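Civinach Opens Registration for Winter Program on Steam Cooking

Ponce, 28 September 2018. The cooking school Civinach informs that registration is now open for its new winter program, dedicated entirely to steam cooking. The course will start in February and offers 40 places, divided into two groups.

The program has a duration of 85 hours and is directed to cooks who already work in restaurants, hotels and school kitchens. Participants will study doughs and fillings, fish, vegetables and rice, and also the planning of a menu for a small kitchen. The final week is reserved for the work of each student, who must present a full lunch menu. 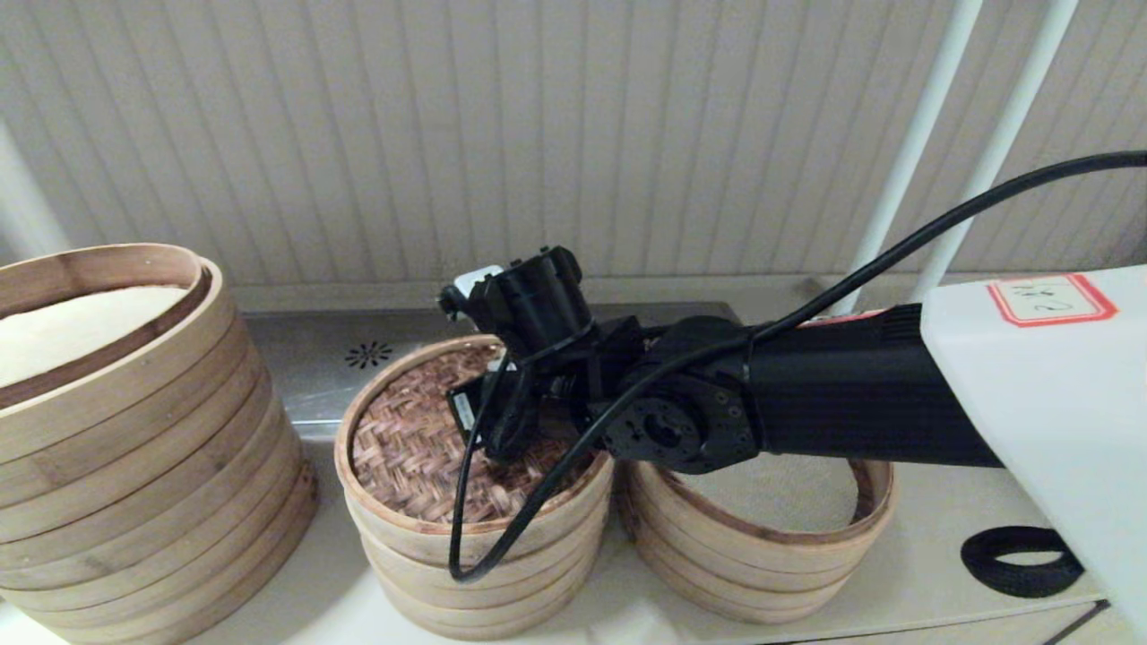
Three stacks of round bamboo steamer baskets on a countertop.

"Many cooks know steam only as a way to heat vegetables. We want to give this technique the time which it deserves," said Dulce Lozano, director of studies at Civinach.

The classes on dough will be given by Cleiton Figueiredo, head chef of the restaurant Clumby. He has prepared also the recipe book of the course, which every student receives on the first day.

The course fee is 316 dollars and includes all ingredients. Former students of the school pay 201 dollars. The company Hundau, supplier of kitchen textiles, will provide the aprons.

Interested persons can register at the front office of the school, from Monday to Friday in the morning. Places are given in order of registration.

Press contact: Civinach, Office of Communication, Ponce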